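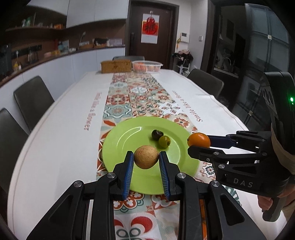

Fig. 4 – Assiette de présentation, bord large et creux peu profond.

4.2 Disposition des fruits sur l'assiette

La présente section s'applique aux assiettes rondes à bord large de la série Clandusmont, posées sur table longue. Charge maximale admise par assiette : 500 g.

1. Tendre la nappe et lisser les plis à l'emplacement prévu.
2. Poser l'assiette à plat, près de l'extrémité de la table.
3. Placer d'abord les petits fruits ronds dans le creux, à droite du centre. Le plus foncé se place en arrière, le jaune-vert devant lui, au contact.
4. Réserver la partie gauche du creux aux pièces à peau mate.
5. Ajouter les agrumes en dernier, un par un.

Remarque : saisir chaque fruit par deux côtés opposés, sans appuyer sur l'attache du pédoncule.

ATTENTION : ne pas faire rouler les fruits sur le bord de l'assiette. Les peaux fines se marquent.

4.3 Agrumes en attente

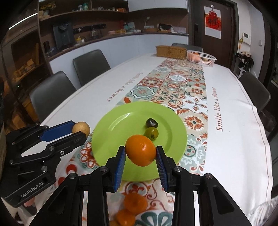 Boyang Luo

Les agrumes non encore disposés restent sur la nappe, devant l'assiette. Ne pas les empiler.

1. Écarter toute pièce molle ou fendue.
2. Essuyer la peau avec un chiffon sec non pelucheux (réf. 215).
3. Amener le fruit au-dessus de l'assiette, puis le descendre à la verticale.
4. Relâcher une fois le fruit stable.

Remarque : un agrume de forme irrégulière se pose sur sa face la plus plate. S'il bascule, le tourner d'un quart de tour et recommencer.

ATTENTION : les pièces retirées de l'assiette se reposent à côté du bord, jamais dessus.

Pour le nettoyage de l'assiette et de la nappe, se reporter à la section 8.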